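My paperwork has been breeding again. I had receipts in a shoebox and manuals for things I gave away years ago, plus a pile of letters I kept moving from the table to the chair and back to the table whenever somebody came over for dinner. So in May I finally caved and bought some of those box files that stand up like books, the kind with a label on the spine.

I love them! I spent a whole evening writing out labels (my friend Hye-jin Ryu says I enjoy the labels more than the filing, and she's right). Taxes, car, medical, school stuff, and one that just says "ask Mizanur" because my brother-in-law understands insurance and I don't. 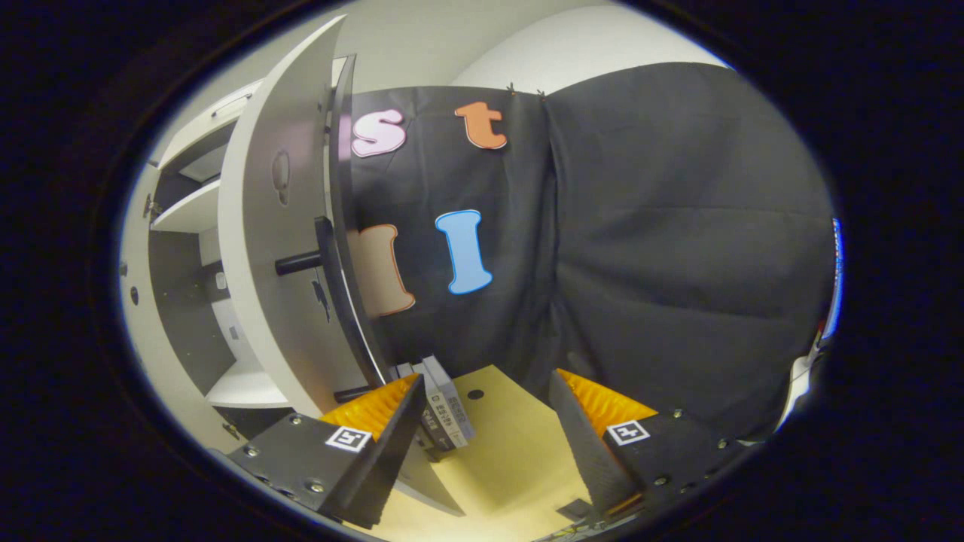 The one thing that bugs me about box files is the leaning. If the row is full they stand up fine, but pull one out and the rest start to slump. I tried a bookend from Skivano, but it was too light and slid along with everything else. A heavy jar of buttons works better — it isn't pretty, but it stays put.

I also gave myself a rule: 19 minutes of filing after breakfast, then I stop, even if I'm halfway through a pile. I got through the car stuff that way, and most of the medical. The manuals are still in the shoebox. I'll get to them after I figure out which blender we own.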